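Every small shop owner I meet wants a conveyor. Gorard wanted one too, and the salesman from Drania had a number ready: 755 parts a day. I asked who was going to make 755 parts a day. We ship 200 in a good week.

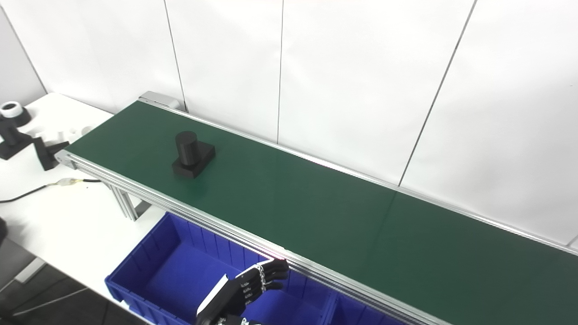
A belt moves a part from one end to the other. A person with a tray does the same, and the tray doesn't need a service contract. Maybe the math changes with 14 people on the floor. Gorard has 7, and on most Tuesdays two of them are waiting for stock. I'd fix the stock first and ask about belts again in September.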